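3.2 Packing small snacks into gift boxes

The second activity in our study was the packing of mixed snacks into small gift boxes at home. We were interested in how people divide a box when the items differ in shape and stiffness. Flat pouches can be stood on edge or laid across other things, while clear packs of cakes and pastries hold their outline and tend to set the layout for everything else. Earlier work by Diekmann in Lolthorpe looked at 200 boxes of a single product and did not deal with this case.

Packing took place in the household's own dining area, on whatever surface the family normally used. No order was given. Bakke coded each item by wrapper type and by its place in the box.
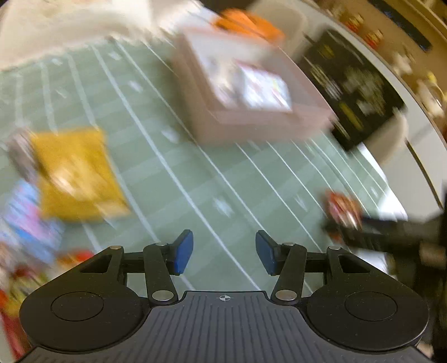
Figure 4. Pale pink box on the patterned surface, with a yellow package at left and an orange object behind.

Households in Prerkau often began with the larger packs and pushed them to the back and sides. Small pouches were left for the end and used to fill the middle or the front. This matches what people told us in the October interviews, where 40 respondents were asked how they would start. Several said they kept one savory item, such as eggs, to balance the sweet ones. 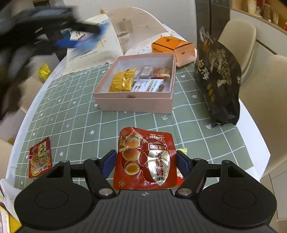 Figure 5. Quail egg pouch held over the table. The open box contains cakes, pastries and a yellow foil-wrapped packet.

Larger carriers, including decorated bags and tall gift boxes, were coded separately and are treated in Section 3.3. Items lying on the cloth were counted as unpacked, even when they were close to a box.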